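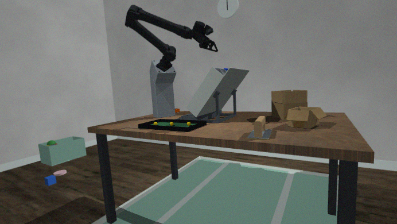 The latency figure on the Mnguni link was 60 milliseconds in the morning and it had not moved by the afternoon. Phong Bùi wrote it in the log under 6th July and closed his hand in the glove. In the rendered room, the gripper closed.

The task sheet from Plullance gave one line: transfer yellow stock from tray to sorter, by demonstration, no scripted waypoints. The arm was to learn from the operator's wrist. Each attempt was stored whole, including the hesitations, and the hesitations could not be edited out afterward. He had asked.

He lowered the wrist, rotated it, corrected the rotation. The trainer before him had recorded 1,336 attempts and left in November. Phong had replayed a good part of them. She approached every ball from slightly too far left, stopped, and came in again. After a week of replays he was doing it too.
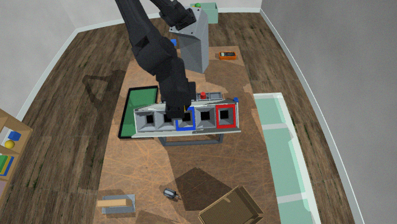 "Your approach vector has an offset," said the reviewer at Zoltton, on the voice channel.

"It's inherited."

"From the policy?"

"From the operator."

There was a pause of up to 10 seconds while the reviewer looked for a field to put that in. Phong held his arm level. The shoulder strap was cutting into him, and the simulation had no variable for it.

"Do you want it corrected?" the reviewer asked.

He considered the question. The model would be frozen at the end of the shift and shipped to six sites.

"No," he said. "It's within tolerance."

He released the glove, reset his elbow on the rest, and called up the next attempt. He came in from the left, stopped, and came in again.
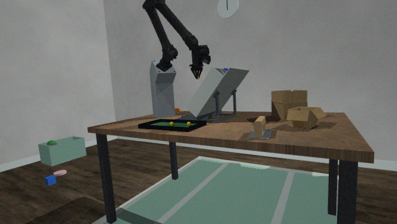
The gripper over the table, two balls in the tray.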